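Painting Furniture and Cabinets in Bold Colors: Your Questions

We get so many messages about gloss paint (purple especially, and we love you for it!) that Areti finally sat down with me and we wrote out the answers. If yours isn't covered, use the contact form or come into the Laryea workshop and ask. We'll happily talk primer until closing time.

Evangelia Kyriakidis

I want to paint a cabinet purple. Am I going to regret it?

We doubt it! Purple is one of the easiest strong colors to live with, and it changes all day long. A mauve that looks almost gray at breakfast can go deep and plummy by the evening. Paint a big piece of cardboard first, lean it where the cabinet will stand and leave it there for a few days. If you still smile at it, go ahead.

Gloss, satin or matte?

I'm a gloss person and always will be. Gloss throws light back into a room and it wipes clean with a damp cloth. It does show more of what's underneath, so if your piece has dents you'd like to forget, satin is kinder. Areti likes satin for kitchens and gloss for anything small. Matte is lovely on a wall, but on a door that gets touched all day it marks up fast.

How much sanding do I really have to do?

Less than you fear. You want to dull the old shine, and you can stop there. Go over it with 180 grit, wipe it down, then run your palm across it. Anywhere that still feels slick needs another pass. Between coats use something finer, 240 or so, with hardly any pressure.

Do I need primer under a dark color?

Yes please. Ask the paint counter to tint it gray. We've tried skipping it on a Derer bench and had to put on 4 coats of purple before the old yellow stopped peeking through, and that was a small bench! With tinted primer we'd have been done in two.

My gloss came out mottled. What happened?

Usually one of three things: the paint was too thick, the roller was too fluffy, or you went back over a patch that had begun to set. That last one gets everybody. Load the roller, lay the paint on, smooth it off in one direction and walk away. If it's already dry, sand it flat and do one more thin coat. And if it's only a soft, cloudy sort of unevenness, live with it for a week before deciding. Plenty of people end up liking it.
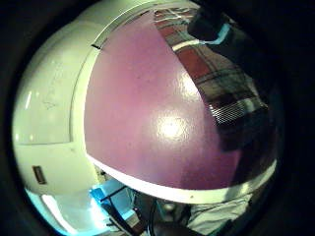
Raking light is your best friend when you're checking a coat. Hold a flashlight low and to the side and every speck and scuff will jump out at you. Then look again in ordinary daylight, from where you normally stand, and only fix what you can still see. I used to chase every last bit of dust and it nearly drove me up the wall.

How do I get a crisp line between purple and white?

Paint the white first and let it dry overnight, longer if you can bear to. Put your tape on the white side, press the edge down hard with a fingernail, and then (this is the good part) brush a little more white along the tape edge. Any seepage will be white on white. Once that's dry, paint your purple, and pull the tape while the purple is still a bit tacky, slowly and back on itself.

Does that work on a curve?

It does, with narrower tape. Regular tape wrinkles when it bends and paint runs straight into the folds. Use the thin flexible kind, a quarter inch wide, and ease it around without stretching it. Stretched tape creeps back while you're off making coffee.

What about latches, plates and handles?

Take them off! Put the screws in a cup, label the cup, and put the cup somewhere you won't kick it. If a plate is painted in place and won't budge, score around it with a sharp blade before you try to lift it. Old screws sometimes need the slot cleaned out with a pick first.

Smudges keep coming back on my white doors. Any tricks?

Warm water and a tiny drop of dish soap on a soft cloth, then a dry cloth right behind it. Skip the scrubby sponges, which take the shine off in patches. Gray marks that won't shift are often rubber or metal, and a plain white eraser is surprisingly good at those.

How long before I can use it?

Dry to the touch isn't the same as hard. Wait a day before you close any doors and 3 weeks before you put anything heavy on top. In August, when the air is sticky here, we leave things longer. If two painted surfaces have to meet, rub a bit of clear wax on both.

Can I touch up a scuff later?

Sure. Save some paint in a small jar, filled nearly to the top so there's little air in it, and write the color name on the lid. Dab with an artist's brush and keep the dab smaller than the scuff.

Do you run classes?

We do! The gloss class takes an evening at Laryea, and you go home with a painted panel. Bring an apron and shoes you don't care about. Dates are on the Classes page.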